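Keeping a Household Budget When Work Dries Up

When hours are cut or a small firm closes, the first month is the one that does the damage. Bills keep coming on the old schedule. Start with a single sheet of paper and write down what has to be paid before anything else: rent or mortgage, power, water, food, and travel to interviews. 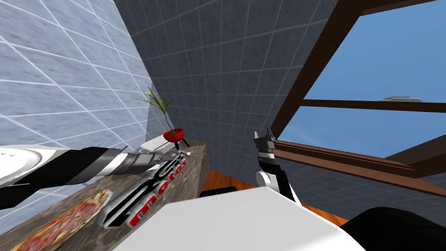

Money owed to you comes next. File for unemployment the same day you stop work, and ask your last employer for final pay in writing. Keep the letters together in one place at home. A kitchen works well, and if yours has a tiled wall and a plant on the counter, a shallow tray beside the pot will hold the lot. Open everything, even the envelopes you dread.

Call lenders before you miss a payment. Eilif Bakke, who lost his job when Vadard shut its warehouse, got his car loan cut from 342 dollars a month to 132 for 4 months. He made the call in October, at 11 in the morning, and had his last two pay stubs in front of him.

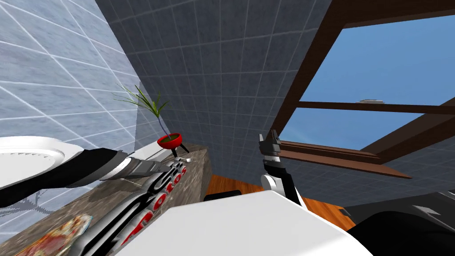

Kitchen with a skylight and a potted plant on the countertop.

If you ran your own business, keep its debts on a separate sheet. Do not pay a supplier with grocery money — suppliers can often wait, and many will take installments. Get any new terms by email.

Go over both sheets once a week. Cross out what is paid and move the rest up. If worry about money is keeping you awake, tell your doctor or someone close to you, and do it early.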